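Home | Fiction | Essays | Back Issues | Submit | About

Tolerance Stack

5 July 2019

14 comments | 31 shares

The comparison was to be finished before the lease on the bench ran out. There were 2 grippers under test, the Flallico and the Callia, and one technician to test them. The protocol ran to nine pages. She had written seven of them and inherited the rest.

The Flallico was the older design. It was held in the hand and closed by a squeeze of the grip, with the travel carried to the fingers through a set of dark links turning on bushings. The Callia had a motor and a controller and came in a case with foam cut to its outline. Koval, who paid for the work, wanted to know which of them should go to the Beltska plant, where the job was picking moulded caps off a tray and setting them down in a different tray. Koval was a company, but everyone in the building spoke of it as though it were a man with a short temper.

Her job was to fill the table on page four. Each gripper would make 100 closures on a test cap. A closure passed if the cap stayed in the fingers for the count of five and could be set down without turning. Anything else was a fail, and the fail had a code. Code A was a drop. Code B was a slip. Code C was a rotation on release. Code D was operator error, and in her experience people used Code D when they were fond of the equipment.

She ran the Callia first. It closed at the same speed every time and reported its own force to one decimal place. It passed 70. The fails were nearly all Code B, bunched late in the run, and the controller log showed the commanded force holding steady the whole way through them. She changed nothing. The protocol said the settings were fixed at the start and stayed fixed, and she initialled the page to say they had.

Then she cleared the cap away and set up the Flallico. Before any hand tool went into a run the protocol required a look at the jaws open, over bare table, with the condition of the contact faces written down. She held it out in front of her and wrote what there was to write.
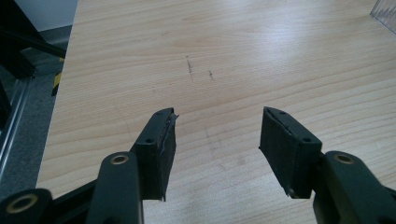 Jaws open before the run. The rubber has lifted at the corner of the left pad.

She wrote: left pad, torn flap at upper corner, edge frayed. Right pad, slight raggedness, lower corner. Bushings present. She considered the flap for a while. Under section three a damaged contact face was grounds for replacing the pad. Under section five no part could be replaced once the tool had been signed in. The tool had been signed in when it arrived. The signature was hers.

Section three was one of the pages she had written. Section five was one of the two she had inherited. She had read it more than once and had never before had to stand between it and the other.

She rang the number for Koval and got the engineer on the Beltska account, who was eating something. She put the conflict to him in one sentence. He asked how the other one had gone, and she said she couldn't release a partial result. He asked whether the flap would matter. She said she didn't know, and that finding out was what the run was for.

"Then run it," he said.

"With the pad as received."

"That's how we'd be getting it, isn't it?"

She logged the call with the time and the word verbal.

The first closures were unremarkable. The grip had a dead zone at the start of its travel, and after that the fingers came in together. She found that her hand wanted to squeeze harder when the cap looked unsteady, and that this was a form of control the Callia did not have and the protocol had no column for. She tried to squeeze the same each time. At closure 22 the cap began to slip and her hand had corrected before she decided to let it. The cap stayed up for the count of five. She set it down square.

She held the pencil over the sheet. By the letter of page four it was a pass. She put a tick, and beside the tick a small dot that meant nothing in the protocol.

By closure 40 there were eleven dots. By closure 60 the muscle at the base of her thumb had started to shake, and the fails came in, Code A and Code C mostly, a few together and then a clear stretch and then a few more. She took the rest break the protocol allowed. She drank some water and read the notice by the sink about the microwave. When she went back she began again at the number where she had stopped.

The cap came to rest in a slightly different spot each time, and she lined it up by eye against two dark marks in the grain of the table. They had been there since January at least. She had put them down in an earlier report as pre-existing, which committed her to nothing. Everyone who used the bench used the marks, and there were calibration sheets in the cabinet that gave distances from the left one.

At closure 100 she put the cap back in its bag and sealed the bag. The protocol called for a second look at the jaws, under the same conditions as the first.

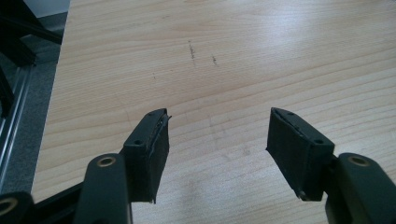 Can a hand-operated gripper be compared fairly with a motorized one?
Only if the operator is treated as part of the tool, with the same operator, the same rest breaks and the same closure count recorded for every run.

She had written that question and that answer herself, for the back page of the protocol, in a section meant for visitors. It had seemed sufficient then. She read it again with her right hand held under the cold tap.

For pad condition after the run she entered frayed, lip of padding standing out at left corner. She compared it with the first entry and could not say from the words alone whether the pad was better, worse or the same. She added: see first entry. Then she went back and added to the first entry: see second.

The Flallico had passed 58.

She entered the figure and drew the line under it. On paper the matter was closed. The Callia was ahead by twelve, and Koval would buy Callias for Beltska, and somebody at Beltska would open the case and lift one out of its foam. That was a reasonable thing to happen. The figures supported it.

There remained the dots. She counted them and got nineteen. Nineteen times the cap had started to go and had not gone, and a motor holding a fixed force would have lost every one of those, or might have, or would have held hard enough at the start that they never arose. She couldn't tell which. If the dots were fails the Flallico had passed 39 and was a poor tool. If they were the whole point of the Flallico then the Callia, with its bunched slips late in the run and its steady number to one decimal place, had been missing whatever it was that made the dots.

She opened the Callia log again and scrolled to the late slips. The force trace was flat. Beneath it was a second channel, motor current, which the report did not ask for. It had a ripple in it. Before each slip the ripple widened a little. The gripper had registered something each time, and had carried on as instructed.

She printed that page, though there was nowhere in the report to attach it. The remarks box on page four was the width of a thumb and allowed two lines. She wrote on the first line: Callia settings fixed per section 5. She thought about the second line for long enough that the lights over the far benches went off on their timer.

Then she wrote: dots available on request.

She signed it, copied it, and put the original in the tray for Koval. The Flallico went back on its hook with the flap still hanging. The Callia went into its case, and she pressed the lid until both catches took.

In the morning there was a message from the engineer on the Beltska account. He thanked her for the prompt turnaround. He confirmed the order. Further down, under his signature block, where it could have been left over from some other message, he had typed a single line asking what a dot was.

She began a reply, deleted it, and took the Flallico down off the hook. She got the sealed bag out of the drawer and filled in a new cover sheet. In the space for purpose of test she wrote demonstration. Then she rang him and told him to bring his own gloves.

14 comments | Share this story

More in Fiction
The Weighbridge
Notes Toward a Quieter Pump
Spare Parts for the Ferry
A Short History of the Second Shift
Colour Match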